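Grarnach Residents' Help Exchange
Home Furnishings and Finishes > Wood Surfaces

How should a pale wood table be maintained in a shared meeting room?

Posted by Amgate Tenants Office
2023-03-05

Our office is responsible for a meeting room used by several resident groups. The table has a light wood top, and we do not hold any record of the finish applied to it. The previous cleaning instructions call for a general kitchen spray after each booking. One of the groups has asked whether this is suitable, as parts of the top feel less smooth than they did when the table was delivered.

We would appreciate guidance on the following points. Should the spray be discontinued? Is it possible to identify the finish without sending the table away? Would an oil treatment do any harm if the top proves to be lacquered? The room is booked on 58 occasions between now and the end of June, so a long closure would be difficult to arrange.

Posted by Sasaki Joinery Desk

The spray should be discontinued until the finish is known. Many kitchen products contain alkaline cleaners that dull lacquer over time and strip oil from an oiled surface. A cotton cloth dampened with plain water, followed by a dry cloth, is sufficient for routine use.

To identify the finish, place one drop of water on the underside of the top, provided the underside was finished in the same way as the upper face. Leave it for 5 minutes. A drop that stays raised suggests lacquer or varnish. A drop that darkens the wood suggests oil, worn wax, or bare wood. The test is not conclusive, and the supplier should be consulted if the order papers can be found.

Oil should not be applied over intact lacquer. It cannot soak in, and it remains on the surface as a sticky film that collects dust. If the top is oiled, the work can be completed between bookings, although the curing period printed on the can must be observed. Used oil cloths must be laid flat outdoors to dry before disposal, as they can ignite when left in a heap.

Posted by baseo_user910

Just use a tablecloth. We have had one on ours for years.

Posted by Baseo Community Rooms

We support the first reply and add the following from our own practice. Pale wood shows wear most clearly when viewed from a low angle toward the light. Inspections conducted only from standing height tend to miss dull areas.

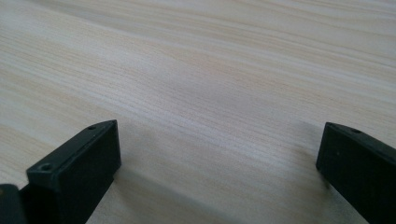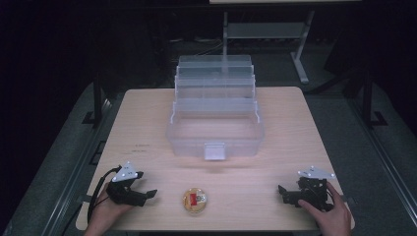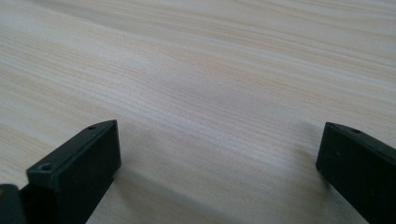 We inspect each top 3 times a year and enter the result on the room sheet. Raised grain is usually the first change noted, and it can be felt with the fingertips before it is seen. Where the finish is oil, a light pass with a fine abrasive pad, always along the grain, will settle it before a new coat is applied. Lacquered tops should not be treated in this manner.

With regard to the tablecloth, we do not recommend a permanent cover. Vinyl backing can bond to certain finishes, and an uneven cover causes the exposed wood to change color at a different rate. Felt pads under equipment and a supply of coasters have been adequate in our rooms.

Please confirm the result of the water test in this thread so that the category notes can be updated.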